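Estley Court Residents' Association
Home | Notices | Minutes | Waste and recycling | Room bookings | Contact

Minutes of the house meeting, March 9, 2026
Common room, ground floor
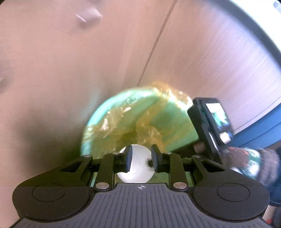 Green bin with yellow liner. See item 4.

Present: Gudrun Wallin (chair), Kaiwen Qian (minutes), residents from 19 flats.
Apologies: flats 3, 8 and 22. Mr Varghese (flat 11) sent written comments, which were read out under item 5.

The meeting opened at 7 pm.

1. Minutes of the last meeting

Agreed, with one correction. Under "Bicycle store" the minutes said the spare key was held by flat 6. It is held by flat 16. Kaiwen to amend the copy on the website.

2. Matters arising

The light on the second-floor landing has been replaced. The timer still cuts out before a person with shopping can get to the far end. Gudrun will ask for it to be set longer.

The notice about prams in the entrance has gone up. Two residents said it was too blunt. It was agreed to leave it up until the end of the month and then put something friendlier in its place.

The carpet sample is still in the cupboard under the stairs if anyone wants to see it. There is no decision to make on it until the quotation arrives.

3. Money

The balance in the house account is £700. The only payment since the last meeting was for the landing light. The window cleaning is due to be paid at the end of March and will come out of the same account. There were no questions.

4. Bins and liners

Most of the meeting was spent on this item.

Gudrun went over the arrangement for the common room, the laundry and the shared kitchen. Green bins with yellow liners are for general rubbish only. Paper and card go in the crate by the back door. Food waste goes in the lidded caddy on the kitchen worktop, and the caddy has its own small bags.

It was reported that yellow liners are being used in the caddy. They are too big for it, they fold over inside, and the lid will not shut. The lidded caddy is to have the small bags only. If the small bags have run out, please tell Kaiwen instead of using something else.

A resident asked whether the liners should be tied to the rim of the bin. Some people knot the spare plastic at one side to stop it slipping and others leave it. After some discussion it was agreed that either will do so long as the liner is pulled over the rim all the way round. Bins have been found with the liner fallen in and rubbish between the bag and the side, and somebody then has to wash out the bin.

Stock: the cupboard held 238 liners at the last check. Kaiwen has been buying the Pekano rolls. Flat 14 said the bags tear at the seam when they are lifted out full. Flat 2 had not had this trouble and thought the bins were being left too long. Kaiwen will buy one roll of Oltano liners next time so that the two can be compared in the laundry. The remaining Pekano rolls will be used up first in the common room and the kitchen.

Emptying: the rota has seven flats on it at present and the same people have been doing it since last autumn. Flats 5, 9 and 20 offered to join. A new rota will be pinned up beside the noticeboard. Anyone who is away for their turn should swap with the next flat on the list and write the change on the sheet in pen.

It was asked whether the bins should be emptied when full or on a fixed day. Agreed: on the rota day in any case, and sooner if the rubbish has reached the rim. The full bag is to be tied and taken to the outside store. It should not be left by the back door, even for a few minutes, on account of the foxes.

Glass: broken glass is to be wrapped in newspaper before it goes in. One resident cut a finger lifting out a bag in the laundry. The cut was small but the meeting asked for this to be put in the minutes.

A proposal to buy a larger bin for the common room was discussed. Those in favour said the present one fills quickly after the Saturday coffee morning. Those against said a larger one would only be left longer and would be heavy to carry. The proposal was put to a show of hands and was not carried.

Action: Kaiwen to order liners and small caddy bags. Gudrun to write the new rota.

5. Laundry

Mr Varghese's comments were read out. He asks that people take their washing out when the machine has finished, and that wet things are not put on top of the dryer. He also asks for the window to be shut by the last person in the evening. The meeting agreed with all of this. A short notice will be put on the inside of the door.

The left-hand dryer is taking longer than it did. Flat 12 has cleaned the filter, and it made a small difference. If there is no improvement by the next meeting, Gudrun will ring the engineer.

The basket of odd socks has been full for some time. Owners have until the end of March to claim them.

6. Shared kitchen

The large saucepan is missing its lid. If it has gone upstairs by mistake, please return it to the shelf over the sink.

Tea towels: four new ones have been given by flat 17, with thanks. The old ones will be kept for floors and are to stay in the bucket so that they do not get mixed in.

The fridge will be cleared on the last day of each month. Food without a name on it will be thrown away.

7. Any other business

Flat 10 asked if the common room could be used for a birthday lunch. Agreed, provided the chairs are stacked afterwards and the floor is swept. The booking is to be written in the diary as usual.

Flat 7 said the back gate is sticking again. Flat 19 has a plane and offered to take a little off the edge when the weather is dry.

The dustpan from the common room has been found in the bicycle store and is back on its hook.

8. Next meeting

The date will be put on the noticeboard and on the Notices page. Items for the agenda should go to Gudrun Wallin in writing, or through the door of flat 1.

The meeting closed at 8.25 pm.

Minutes taken by Kaiwen Qian

Last updated: March, by K. Qian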